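Handles for a gray two-drawer cabinet, lower front is blank
Forum: Home > Storage and Furniture > Repairs

prasert_t
Posted 14 Oct 2026

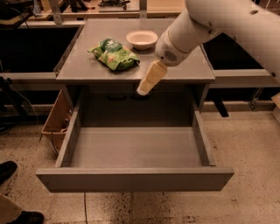

Gray cabinet, bottom drawer open. The upper one has the two dark handles.

I picked this cabinet up secondhand for the break room in our Clinley office. The seller called it a Purholm but I can't find a label on it. The upper drawer has two dark handles side by side. The wide one under it has a plain front with no handle on the outside, so people grab the top lip and yank. I would like to put something on it. Does anyone know if the front is meant to be left bare, and if not, what would go with the handles on the upper one?

I also have to decide what goes in it. Right now the wide drawer is empty and everything ends up on top, chips and bowls mostly.

Prasert Tanasarn

hexkey58
I wouldn't drill it. Plenty of office cabinets have a plain front like that and you pull from the top edge. If you put handles on and they end up crooked you will look at them every day. Wipe the lip down now and then and leave it alone.

VolkerH
I disagree with hexkey. A wide drawer pulled by the lip gets pulled from one corner, and over time that is hard on the slides. Two handles, same spacing as the ones on the upper drawer, and people will pull it straight. Measure center to center on the screws before you order. Weidemann sells plain dark pulls in a few lengths. Tape a paper template on the front and drill from the outside with a small bit first.

Volker Hellwig

marnie_k
Is the front metal or board? That changes the bit and the screws. I did a metal one in June and the drill walked all over the place until I used a center punch.

prasert_t
Haven't checked properly. I'll try a magnet on it tomorrow.

hexkey58
Slides on a decent cabinet don't care which corner you pull from. I've had a Tesora in my garage for roughly 4 years with no handles on the bottom and it runs fine.

VolkerH
Yours is in a garage with one person using it. His is in a break room.

marnie_k
There are stick-on pulls too. They hold all right if you clean the front with rubbing alcohol and leave them overnight before anyone touches them. I wouldn't trust them with a drawer full of canned stuff.

As for what goes in it, put the snacks in the wide drawer and the bowls in the upper one. Bags lie flat and you can see all of them at once. Get a liner for the bottom panel, though. A smooth bottom like that lets everything slide to the back when you shut it.

dot_in_accounts
Open chip bags in a drawer means crumbs in the slides. Clips or a lidded bin, please. We had ants.

prasert_t
OK, bin with a lid for anything opened, liner under the rest. I'm leaning toward the 2 handles but I'll do the magnet test first. Volker, do you go through the front only, or is there usually a second panel behind it?

VolkerH
Often there is a second one. Look at the inside face of the drawer front for screw heads. If you see them, it's two layers and you'll need longer screws than the ones in the packet.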